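Count the Exits Before the Officers

By Brenda Hebden
March 29, 2024

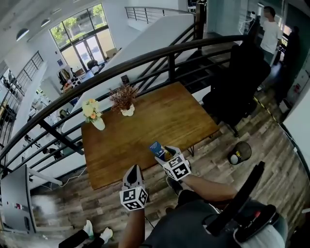
A table with two vases on an upper-floor landing.

The Hestdale summer festival returns in July, and the public safety plan now open for comment leads with a staffing figure. The town intends to put 500 officers and contract guards on the streets over the festival period. The figure appears in the title of the press notice, in the first paragraph of the plan, and again in the table of costs. The width of the gates at the main ground appears in a footnote on page 18.

I think the order should be reversed. Staffing is an input. It tells residents what the town is buying and very little about how fast a crowd can leave a confined space, which is the quantity that decides whether a bad evening becomes a dangerous one.

Take the Masanja ground, where the closing concert is held. The plan sets its capacity at 2,255. That number was obtained by measuring the open area and applying a standing density. The plan does not say whether the stage barriers, the food stalls and the equipment tent were subtracted first. It does not state a separate exit capacity. Where the two differ, the lower one should govern, and the permit should say so.

The ground has seven gates on the drawing. Two of them open onto Grernen Lane, where the plan also places the vehicle checkpoint. A gate that empties people into a line of stopped vans should be rated at less than its full width. If the checkpoint cannot be moved, those gates should be left out of the calculation and the ticket limit lowered to match.

Officers do matter. A trained person at a gate can hold back an inflow, read a change in the crowd and report it. But the value of that report depends on who receives it and what that person is allowed to do. Under the plan, a guard at the fence reports to a contractor's supervisor, who reports to the police desk, who consults the event organizer before the music can be stopped. Each link adds delay, and the contractor's radios are on a different channel from the police radios. The plan calls this arrangement "coordinated." I would call it sequential.

Salim Kioko, who managed stadium entry for many years before he retired to Hestdale, made the same point in his written comment. He asked that one named person on site hold the authority to stop the show, and that the name be printed in the plan. His request would cost almost nothing. It has not been adopted in the current draft.

The bag rules deserve a look as well. The Stiment screening lanes will be used at the main entrance, with a full search of every bag. A full search is slow, and a slow search builds a dense line outside the fence, in a place the plan does not treat as part of the event. People standing in that line are no safer than people inside. The town should publish a target rate for each lane and a limit on the length of the line, with an instruction for what happens when the limit is reached. A smaller permitted bag size would help more than extra staff at the tables.

There is a case for visible numbers. Families with children tell the town they feel better when they see uniforms, and pickpocketing may well fall where patrols are frequent. I accept both claims. Neither bears on the gate widths.

The comment period is still open. Residents who write in should ask for the exit calculation for each ground, the radio plan, and the name of the person who can stop the concert. Until those are in the document, the permit for the Masanja ground should not be signed.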